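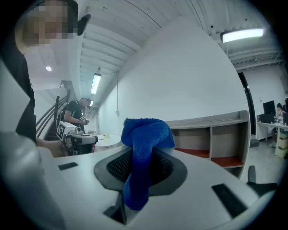 Knit Cloth and the Trouble With Folding It

May 2, 2020

The head of textile care at Tivier has a short answer when asked which item in a linen room takes the most work. "Small knits," she says. "Cleaning cloths, bar towels, anything with stretch. Sheets are large, but they're predictable. A sheet has four corners and they stay where you put them."

Tivier supplies and launders cloth goods for offices, clinics and hotels. Its Korkasness site processed 2385 small cloths in one week of March, and each was sorted, checked and stacked by hand. She was responsible for the written procedure used there, now in its fourth revision.

The difficulty starts with the structure of the fabric. A woven cloth has threads crossing at right angles and resists pulling along both of them. A knit is made of loops. Pull it sideways and the loops open, the cloth gets wider and shorter, and it comes back only part of the way when released. "You can fold the same knit cloth twice and get two different sizes," she says. "The difference is small on one cloth. On a stack it's a lean."

Her procedure tells staff to pick a cloth up at the hem and never at the middle. A cloth lifted by the middle hangs in a cone, with the edges underneath and turned in on each other. Finding a corner then takes a second handling. She timed both methods over a full shift. She won't give the result as a percentage, on the grounds that it depends heavily on who is folding, but the hem pickup was faster for every person on the shift.

"Bunching is fine in a bin," she says. "It's a storage state. The trouble is when people try to fold out of it directly. Shake it, lay it down, then fold."

The lay-down step was added in the second revision. Before that, cloths were folded in the air against the chest, the way most people do it at home. The edges drifted, and the finished piece was thicker on one side. The current text calls for a flat surface at 900 millimeters, one pass of the palm from the center out, a fold in half with hems aligned, and a second fold across. No pressing. Pressing stretches the top layer over the bottom one and the hems no longer meet.

Color coding is handled separately. Blue is general surfaces, yellow is washrooms, green is food areas. She would have preferred to sort by size as well, but the mill in Đỗ that makes the knit cloths cuts them all to one pattern. Royal blue and navy are treated as the same class. This caused an argument with a client at Fludomden, who wanted navy kept for glass. The client now gets a woven cloth for glass.

Worn cloths are pulled at the folding table. The test is a loose hem, a hole, or a corner that curls and won't lie flat. In the same March week 1597 cloths went back into stacks without remark, and the rest were set aside for a closer look. Most of those were returned to use.

Asked what she would change next, she names the stack height. Knit stacks compress under their own weight, so a shelf filled in the morning has a gap at the top by evening, and people fill the gap. "Then the bottom cloths come out flat as card and the top ones don't match them," she says. "I'd like a fixed line on the shelf. It's a strip of tape. It's in the draft for revision five."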